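Skip to content

We use cookies to measure visits to this page. Accept all | Manage settings

PRESS RELEASE

Stukinel moves bench sorting to small robot arms, keeps assembly staff in place

Joseph plant to finish the changeover in February

JOSEPH — Stukinel, a maker of hobby electronics and build-it-yourself robot kits, said it is moving part of its bench work to small robot arms. The company will use the arms for sorting and picking up small parts, work that until now has been done entirely by hand by the people who assemble and check the kits.

Stukinel ships 2,000 kits a month from its building in Joseph. Each kit goes through a sorting step, an assembly check and a packing step. Sorting takes up the largest share of the day for most bench staff, and it is the step workers most often ask to be rotated out of.

The company has 17 people on the bench team. No jobs will be cut as a result of the changeover, and hourly pay will stay the same or go up. Workers who complete the new training will move to a higher pay grade starting with their next full pay period.

The arms are light, tabletop machines with printed parts and small servo motors. They were picked because they can be repaired on site. When a jaw or a joint cover wears out, a replacement can be printed overnight and fitted before the 7 a.m. start. Stukinel looked at larger industrial arms last year and decided against them. The larger models needed fenced areas and an outside service contract, and the Joseph building has little floor space to give up.

Software for the arms comes from Dostar, which also supplied the training material. Under the agreement, Stukinel staff record the movements themselves by guiding an arm through a task and repeating it with the part in different positions. A typical task takes 50 recorded runs before the arm is allowed to try it alone. Tasks that go badly are recorded again. 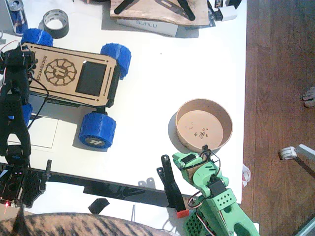
Recording has become a job of its own. Four people from the bench team now spend part of each shift on it, and two more will start this spring. The work calls for patience and a good knowledge of the parts, and the company has given it first to people who had sorted by hand the longest. They also decide which tasks are not worth handing over. Threading wires through a chassis, for example, will stay with people, as will the final check of every kit.

The change has not been free of problems. In the first weeks the arms dropped small screws often enough that sorting was slower than before. The jaws were changed twice, and the parts trays were replaced with shallower ones. Staff also raised concerns about noise from the servos and about having an arm running within reach of their hands. Stukinel has since lowered the top speed of the arms and put a stop switch at each seat. Any worker can stop an arm at any time without asking a supervisor, and stops are not counted against anyone's output.

Work schedules will change in a few ways. Bench staff will no longer sort for more than 30 minutes at a stretch, down from a full half shift. The early shift keeps its present hours. The late shift will end at 9 p.m. — an hour sooner than it does now — with no loss of paid time.

Training is held during working hours and is open to everyone on the bench team, including part-time staff. It covers starting and stopping the arms, recording tasks, replacing a servo and reporting a fault. Employees who would prefer to stay in packing or assembly may do so.

A second stage of the project, called Prellent, will look at whether the arms can help with returned kits. Returned kits arrive with mixed and missing parts, and sorting them is slower than sorting new stock. Prellent will run on one bench at first. Stukinel will decide whether to extend it after hearing from the people who work there.

About Stukinel
Stukinel designs and packs robot kits, replacement parts and classroom sets. Its offices, print room and assembly benches are in Joseph.

Press questions may be sent through the contact form on the Stukinel website.

Shares: 12 | Comments: 3

Get company news by email. Sign up for our newsletter. You can unsubscribe at any time.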